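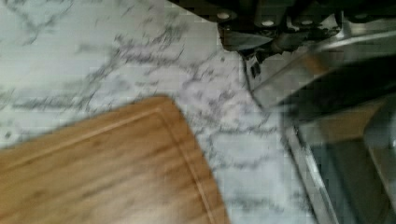 Wrist camera view over the counter, between the cutting board and the sink.

Teaching by Demonstration: Frequently Asked Questions

Which teaching modes does Teson support?
Two. In hand guiding, the operator holds the arm and moves it through the task. In remote control, the operator drives the arm from the Plemach handset. Both modes write the same file type, and both can be used within one task set.

Which mode should I use in a kitchen?
Remote control is recommended near sinks and tall items. Hand guiding puts the operator's forearm in the wrist view, and those recordings are usually rejected at review.

How many demonstrations does a task need?
Plan on 200 for a single pick and place with a fixed start position. Tasks with a narrow target, such as a slot, need more. The kitchen set maintained by Rania Hamdy holds 1,935 accepted demonstrations across 8 tasks.

Can I use a substitute object?
Yes, if its size and grip width are close to those of the real item. Enter it in the object field under its own name. A wooden block in a toaster slot is logged as "block," never as "bread."

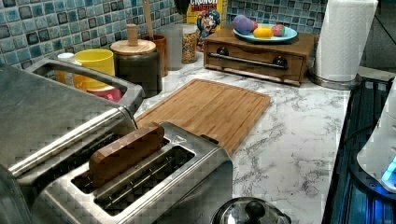 Counter layout with a wooden block in the upper toaster slot.

Do I have to clear the counter first?
No. Background items may stay. Move anything the arm could strike on its path, and keep the layout unchanged until the batch is finished.

Does motion blur make a recording unusable?
Slight blur during travel is accepted. Blur at the moment of grasp or release is not. Reduce the handset speed setting for the last part of the approach.

What happens if I stop in the middle?
A pause longer than 5 seconds closes the file and marks it incomplete. Return the arm to its start position and record again. Incomplete files cannot be joined.

Who reviews the files?
Moataz Abou Zeid reviews new batches every Monday. Rejected files go back to the operator's folder with a reason code.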